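What I learned from two years of not being a consultant

Sep 16, 2018

Print | E-mail

In March I was asked to give a talk to final-year business students at Lellside, on the grounds that I had once sold a tutoring company. I did sell it. It went to Molero for a sum that covered the overdraft and a decent second-hand estate car, and I have been described as a "serial education entrepreneur" ever since, on the strength of a series of one.

The students were polite. One asked how we had scaled. I said we got to 80 tutors and then the phone bill arrived. Lucimara Vieira, who was running the session, moved us briskly on to branding.

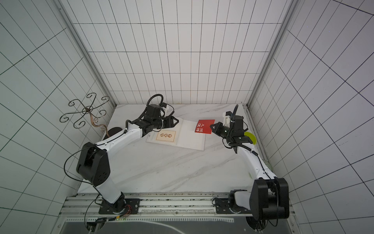 What I wanted to tell them, and didn't, was how much of the job was timetables. We had 1,782 families on the books at Latelgate by the end, and I think every one of them wanted Maths at half past four. The investors wanted to hear about platforms. I spent my evenings ringing a retired physics teacher to ask if he could bear another hour of fractions.

Zdislava Kubíček, my old business partner, has now started again with something called Urban, which puts adult learners in touch with each other over lunch. She has asked me to put in £1,000 and write the bit on the website about our combined experience. I've sent her the paragraph – it took 2 drafts to get the word "visionary" out of it – and I'm still thinking about the money.

Print | E-mail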